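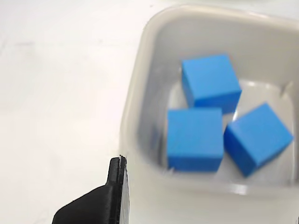

4.2 Comparing the two fingertips

We ran the Kun and Suline fingertips on the same arm, with the same controller and the same wrist camera, and swapped only the fingers between blocks of trials. Each pair did 139 picks. The bin task turned out to be the most exciting part of the study! With three blue cubes resting at different angles on the floor of a translucent container (Figure 2), a finger has to come in over a thick rounded rim and still find room between a cube and the wall. Suline's narrower tip handled this beautifully and missed only 16 picks. Kun missed almost twice as many, mostly on cubes close to the wall — a pattern we had not seen in the open-table trials.

Figure 2. Bin task, wrist camera view, with one black fingertip at lower left.

Both fingertips held well once closed, so we looked next at the approach angle.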